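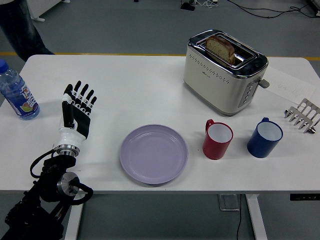
How long should a kitchen demonstration last at a robotics open day, when most of the visitors are families?

Keep each run short, under ten minutes including the talk, and repeat it many times during the day. Small children stop watching after that, and the parents will leave with them.

Posted by Drorurer, 2025-10-02

I add some details to my question. Our workshop will have an open day in November and we expect 300 visitors. The space in front of the table is small, so I plan to let people in by groups. We want to show the breakfast task, with toast and a plate. I have made such demonstrations before, but only for engineers, who are patient and like to see also the mistakes. For families I have no experience. My colleagues want one long show in the morning and one in the afternoon. I am afraid that the people in the back will see nothing. What have you done at your place, and how did you organize the waiting? I would also like to know if somebody let the visitors touch or control something.

3 replies

Trustolix

We had our open day last spring and I was responsible for the manipulation corner. I agree with short runs. We did eight minutes: two minutes of explanation, four minutes of robot, and two minutes for what people wanted to ask. Then the next group came in while we put the objects back to their start positions.

Some points which I would do again:

Mark the start position of every object with small pieces of tape. Between the groups you are tired and people talk to you, and it is easy to put a cup three centimeters too far to the left. In our case this was enough to spoil the grasp.

Put a rope in front of the table, and a second line on the floor for the children, who may sit. Then adults can look over their heads. One person must stand by the emergency stop during the complete run and do nothing else. This person should not be the one who talks.

Prepare a short film of the same task and show it to the people who wait. We did this only after lunch — in the morning we had no screen — and the line became much calmer.

About touching, we did not allow it while the arm had power. We had a spare gripper finger which went from hand to hand. It came back a little sticky, but the children liked it more than the run itself, I think.

With 300 visitors you should also calculate the groups before. We gave out paper tickets with a time, and 80 of them were gone in the first hour. Keep a part of the tickets for the afternoon, otherwise the people who come late get nothing and they complain at the entrance.

For the bread, buy more than you think. After several runs one slice becomes dry and breaks in the fingers.

Hung

just do it on a loop and let people come and go, no tickets. worked fine for us but we were only 66 people the whole day

Flostow

I went to such a day as a visitor, with my two daughters, so I can write only from the other side of the rope.

What I missed was a person who says what will happen next. The robot waited for a long time over the table and we did not know if it was thinking or if it was broken. My younger daughter asked me if it was asleep. One sentence from the staff would be enough, for example "now it is looking for the cup". I do not agree with Hung about the loop. We arrived in the middle, saw the arm going back to its place, and then my daughters wanted to leave.

It is also good to tell people at the start that a run can fail. At our visit the cup fell over and everybody became very quiet, as if it was a serious accident. The man at the table looked unhappy and started again without a word. If he had told us before that this happens, I think people would have clapped for the second try.

And please switch off the music in the hall, if you have any. I did not hear half of the explanation.

Drorurer

Thank you to all. I will take the eight minutes and the tickets, and I have asked for a screen. The finger to pass around is a good idea — I must look if we still have an old one in the cupboard. For the talking I will ask a student whose voice is louder than mine.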